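Ticket 458: Left/right tracks swap during playback
Component: Skesier replay tool
Status: Fixed, waiting on a second check
Opened by: Masaru Ebihara

Replaying the jar task in the Nagano build, the left gripper's path jumps over to the right one at step 213 and stays there. Happens on 6 of 18 recordings, always while one gripper is holding a jar and the other is idle.

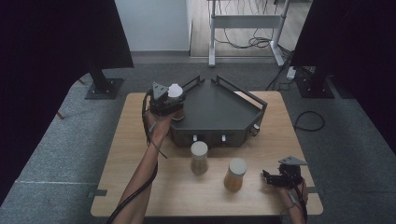
Left gripper holding a jar over the tray, right gripper open.

Update, 4:40 pm: Found it, and it's a fun one! The tracker gave out IDs by whichever gripper moved first after a dropout, so an idle right hand lost its label every time. I now carry the ID over from the last good pose – a tiny patch in the matching step.

Reran all 18 and the paths stay put. The plots look lovely, even on the recording I'd nearly given up on.

Still to do: the jaw width plot in Avov lags the pose by a few steps. Separate bug, I think, so I'll open a new ticket for that.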